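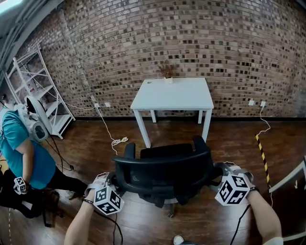
Spring Progress Report: Nunthorpe Post-Adoption Family Support Program

Prepared for the Tarawneh Family Fund, covering the second half of the grant year

1. Where we are

When we wrote the proposal, we said that families come apart after an adoption more often than anybody likes to put in a brochure, and that when they do, the help available to them is mostly designed for somebody else. Divorce groups don't know what to do with a nine-year-old who has already lost one set of parents. Adoption groups tend to assume two adults in matching sweaters. We proposed to sit in the gap between the two and see who turned up.

They turned up. Twenty-six families are now enrolled, against the twenty we promised you. Nineteen are going through a separation or are within two years of one. Four are headed by a parent who adopted alone and has since remarried, which brings its own weather. The other three told us at intake that they were "fine, mostly, just curious," and have the best attendance in the program.

The children range from four to seventeen. A little over half were adopted from overseas, the rest through foster care or private domestic adoption. We had planned for the under-twelves. The teenagers were not in the plan, and they were quick to point that out.

2. What we said we would do, and what we did

Parent evenings. We said twice a month and we have held them twice a month, except in January, when the heat in the building failed and we held one by phone with eleven people talking at once. Each evening has a topic, which lasts until about the second cup of coffee. The ones that held up best were "What do I tell the school?" and "My ex wants to skip the culture camp this year." The one on budgeting as a single parent drew three people, all of whom already had budgets.

Children's groups. The younger group meets during the parent evenings and works on life story books. Several children came in with books made before the separation, with a last page showing everybody on the porch, and they wanted to know whether the book was now wrong. Our facilitator's answer is that books can have more chapters, and she keeps a large supply of blank pages on hand. One boy has added fourteen, nine of them about his dog.

One-to-one sessions. We budgeted for sixty in this period and delivered seventy-one. Most of the extra went to parents in the first months after one adult moved out. The subject that comes up more than money, lawyers or who gets the minivan is guilt: they stood in front of a social worker and promised this child a permanent home with two parents in it. They don't need to be told that it's silly to feel that way, and they have usually been told so by a sister. What seems to help is an hour with somebody who lets them say the whole thing to the end.

Teen group. Added in November at the request of the teens, who then skipped the first meeting. It now has seven regulars and one rule, which they wrote themselves and which bans the phrase "lucky to have been adopted." Staff are fined a bag of chips per offense. I have been fined.

3. What has not gone well

The sibling days. We proposed four Saturday-style outings for brothers and sisters who now sleep in different houses on different schedules. We have managed one. Getting two households to agree on a pickup time turns out to be a reliable way to reopen a custody case. For the remaining months we would like to attach sibling time to the regular evenings, when at least one parent is already in the parking lot.

The handbook. You will recall that we promised a short handbook for parents on talking to adopted children about divorce. It is a short handbook in the sense that the draft could be made shorter. Two chapters are done, one is being argued over, and the chapter on blended families has been returned by its parent reviewers with more notes than text. We expect to have it with you by the end of the summer.

Reaching fathers. Six of our enrolled parents are dads. We tried a fathers' breakfast, which drew two men, who were friends already. They enjoyed the eggs. We are now asking the fathers we have to call the fathers we don't, which is slower and so far has brought in one more.

4. Money

Spending is close to plan. The phone and text line cost $1,805 for the period, a bit over what we set aside, because parents use it late at night and we would prefer that they go on doing so. We put $900 toward travel help for families coming from out of the county and $500 toward books, paper and the art supplies that are now part of the meeting room carpet. A further $300 set aside for sibling day transportation is mostly unspent, for the reasons above, and we ask your permission to move it to one-to-one sessions.

We switched our scheduling to Veltumo in the fall. It sends reminders, and people like the reminders. It also sent one family a reminder for every session they had ever attended, all at six in the morning, and they liked that less. The problem has been fixed.

5. What parents are telling us

We ask for written comments twice a year and get most of them verbally, in doorways, with a coat half on. The common thread is relief at not having to explain both halves of the story. One mother of two girls said she had stopped apologizing to them every night at bedtime, after the older one asked her to please just read the book. Another said her son had finally asked whether the judge could send him back, and that she was glad he had asked it out loud, in a room where she had some help answering.

Not all of it is praise. We hear that the evenings run late, that the coffee is poor, and that we are too gentle with parents who use the group to rehearse for court. The second of these has been addressed.
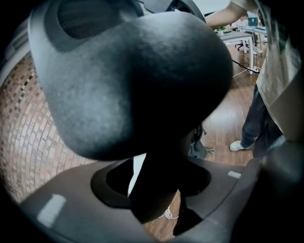 Evander Kinnear wrote that he had come for his daughter and stayed, somewhat against his will, for himself. He thought the group was wrong to stop at two years after a separation, since his daughter had asked nothing at all until the third year and then asked everything in one car ride. He would like us to drop the limit, and added that he'd be happy to tell the funder so directly if we were too polite to.

We are not too polite to. The two-year limit was ours, written into the proposal because a limit looked tidy, and we would like to remove it.

6. Next six months

Parent evenings and both younger groups continue as they are. The teen group has asked to visit the Surer archive in the spring to see how old adoption records were kept, and wishes it known that this is not a field trip. We will finish the handbook. We will start a small monthly group for grandparents, who have been phoning us since October with excellent questions and very little patience for the hold music.

Decisions we need from you by the end of March: the transfer of the sibling day money, the removal of the two-year limit, and whether the final report can run past the eight pages in the agreement. The teens have asked for a section of their own, and they have already started writing it.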